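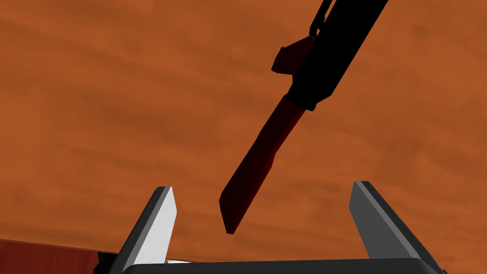

4. Einlaufen und Pflege des Einsatzstiefels Urkell

4.1 Vor dem ersten Tragen

1. Papiereinlage und Kartonstütze aus beiden Schäften nehmen.
2. Stiefel mit der Socke anprobieren, die später im Dienst getragen wird, am besten am späten Nachmittag.
3. Reißverschluss ganz öffnen, Fuß einführen, Ferse nach hinten setzen und erst dann schnüren.
4. Schnürung einmal einstellen. Danach genügt zum An- und Ausziehen der Reißverschluss.

Hinweis: Zwischen der längsten Zehe und der Schutzkappe müssen 13 mm frei bleiben. Die Kappe gibt nicht nach - ein zu kurzer Stiefel wird auch durch Einlaufen nicht passend.
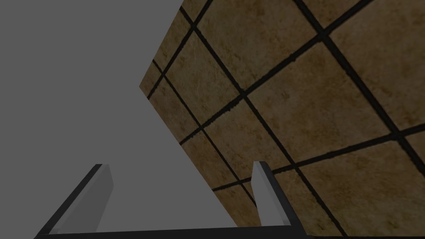
5. In der ersten Woche höchstens 2 Stunden am Stück tragen.

4.2 Reinigung

1. Schnürsenkel und Einlegesohle herausnehmen.
2. Groben Schmutz mit einer weichen Bürste entfernen, auch aus dem Sohlenprofil.
3. Leder feucht abwischen, das Sestetex-Futter mit klarem, lauwarmem Wasser ausreiben.
4. Bei Raumtemperatur trocknen lassen. 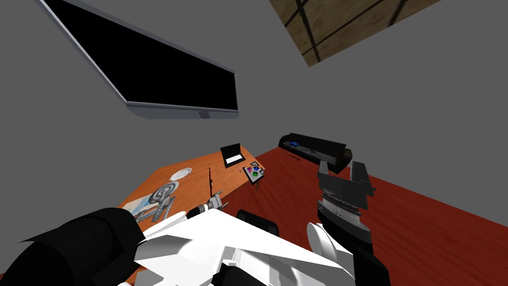 Abb. 4: Monitor an der Wand, darunter der Schreibtisch

Achtung: Nicht auf Heizkörper oder Ofen stellen. Die Verklebung der Sohle kann sich lösen.

4.3 Nachfetten

Nach etwa 200 Tragestunden Lederpflege Rønning dünn auftragen und über Nacht einziehen lassen.

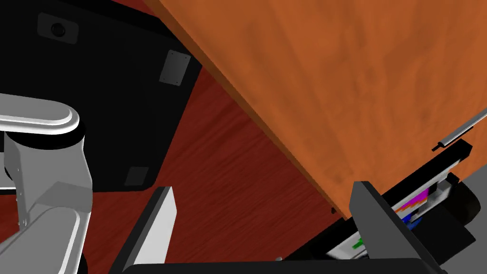 Den Reißverschluss dabei aussparen. Läuft er schwer, Zähne trocken ausbürsten und mit dem beiliegenden Wachsstift nachfahren. Ersatzsenkel und Einlegesohlen führt das Lager Irville.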